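This site uses cookies to improve your experience. By continuing to browse you accept our cookie policy.

Carrying Costs on the Whitlock Commuter Line
Student project report, July 28, 2021

3. Method

We surveyed 50 passengers at Vinness station over 7 mornings and recorded what each one carried. Items were sorted by volume and by whether they fit under a seat. Folding bicycles were logged separately — the operator charges for them after 9 a.m.

4. Results

Of the 50 passengers, 19 placed at least one item on an adjacent seat. Only five used the overhead rack. Rack use was lower on trains from Grekham, where the older cars have a narrower shelf. Soft and rigid carriers were treated as separate classes.

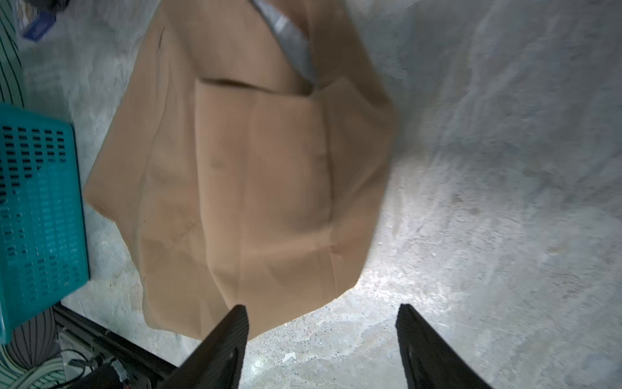

Soft class, paper bag; rigid class, briefcase with ribbed lid.
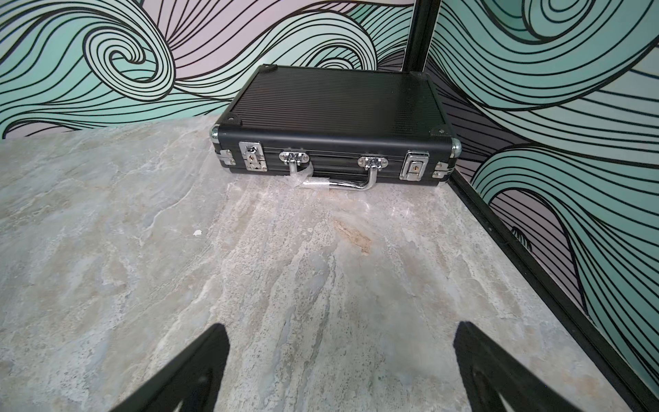

5. Limitations

Evening trains were not sampled. Seat occupancy was estimated by eye, and standing passengers were left out of the rack figures.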